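Two Hand Grippers, Built on a Desk at Home

My name is Hạnh Đinh and on this page I collect pictures from my gripper project. I started it in August, in the evenings, in a room that is also for studying and for sleeping. I have no workshop of my own. The nearest shared one is in Otton, and I go there only when I need the good drill press.

The project is a pair of grippers that a person holds in the hands, one left and one right. I call the pair Sendurari. The linkage follows a drawing by my friend Nwosu, but I changed the length of the inner bars 2 times, and the housings are my own. After 403 hours of printing and sanding (I kept a list on the wall) I had two tools which open and close without scratching noises. The finger pads are blue because this was the color the shop in Sernitz had.

These days I work on picking up small things from a cardboard box. It sounds easy, but a box has walls, and two tools must share the space between them.

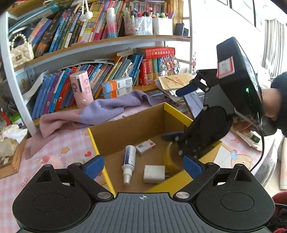 Both grippers at the box, with the spray bottle, the power adapter and the yellow tape inside.

For the things in the box I take what is already in the room. I tried wooden blocks before, and I learned little from them. They have all the same corners and the same friction. A bottle is round and wants to roll, a small carton can be crushed, and an adapter has prongs that catch on the cardboard. The tape is the one I like least – if it stands on its edge, the finger must come from above and very straight.

The first pads were smooth, and flat cartons slipped out of them. Now the pads have a texture, and I press a staple box by its short ends, one pad on each side.

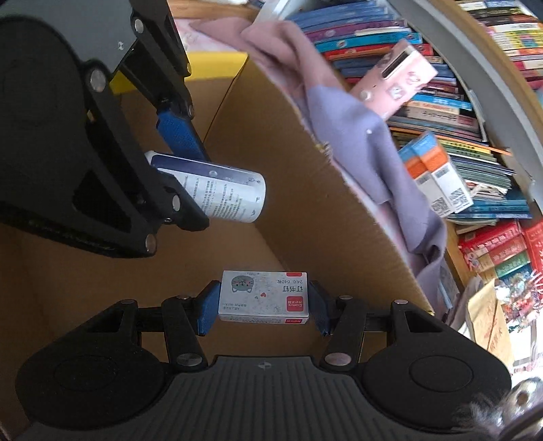 The next change will be in the pivots. I want to replace the pins in the outer arms, where I still feel some play after 600 closings. Nwosu thinks that 19 grams can be saved in the housing as well, but I would like to keep the walls thick until I am sure about the pins. When the new parts are printed I will add more pictures to this page.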